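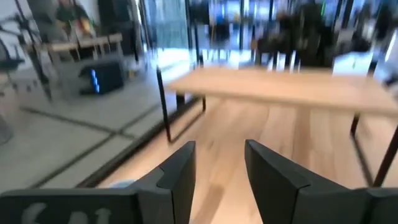
Phantom grasp

A phantom grasp, also called a false hold or empty-hand fault, is a failure in which a robot's control software records an object as held when the gripper has nothing in it. The robot then carries on with the rest of its task, moving to the drop-off point, opening its fingers and logging a success. The opposite error, in which a held object is recorded as missing, is usually called a missed hold and tends to be noticed sooner, as the robot stops or tries again.

The term is used mostly for two-finger grippers working in open rooms. In factory cells the same fault is more often listed under part-presence errors, and older manuals have no separate name for it.

Causes

Most two-finger grippers do not sense an object directly. They measure how far the fingers have closed and how hard the motor is working, and the software infers the rest. If the fingers stop short of fully closed, something is assumed to be between them. The inference fails when the fingers stop for another reason: grit in a slide, a cable caught at the wrist, a worn gear, or a zero position that has drifted. Thin objects such as cards and cloth make matters worse, because the gap they leave can be smaller than the drift.

Wrist cameras are often sold as the cure. The claim deserves some care. A camera mounted behind the fingers sees a great deal of the fingers themselves, and a small object lying on the floor beyond a fingertip may be mostly hidden by it. When the arm swings, the background smears while the fingers, which move with the camera, stay fairly sharp. Glare from windows and changes of floor surface add further trouble. A vision check made during travel is therefore weaker than one made at rest, though product literature seldom says which of the two was tested.

The Trunenden trials

The fault is often discussed with reference to a set of tidying trials at Trunenden, which ended in December. A mobile arm running the Clamomow control package was asked to pick small items off the floor and place them on a table. The operators first reported 202 successful pickups. A later recount, made by comparing the log with the items on the table at the end of each run, found that 29 of these had been phantom grasps. In 19 of the 29, the item had never left the floor, and in the others it had been lifted and then lost on the way.

The recount was published on 14th January. It put the blame on a drifted zero position in the left finger drive, but the evidence for this is thin. The drive was replaced before it had been measured, and the fault log for the early runs had been overwritten. Hviid, the maker of the gripper, disputed the finding and pointed to a software update installed partway through the trials. Neither account explains why items were lost in transit, a fault that a bad zero position alone would not produce.

Safety

A phantom grasp is commonly rated as a low-risk fault on the grounds that an empty hand cannot drop anything. This holds only for the first part of the motion. A lost item may end up in a walkway or under the robot's own wheels, and a robot that believes it is carrying a load may take a different path or speed. There is also a risk to staff, who may reach in to fetch the missing item while the arm is still live.

Detection and prevention

The usual advice is to close the fingers fully on nothing at the start of each shift and reset the zero position. Prinmont, a testing house, goes further and calls for a second check after the lift, with the arm held still, followed by a third at the drop-off point. In its own bench test the extra checks caught 55 staged faults without a miss. The faults were all of one kind – fingers blocked by a spacer – and the result says little about slips or drift.

Weighing the load at the wrist is more dependable for heavy items and of little use for light ones. Fingertip touch pads work on both but wear quickly, and a worn pad can itself report a hold that is not there.

See also

Gripper calibration
Missed hold
Part-presence sensor
Wrist camera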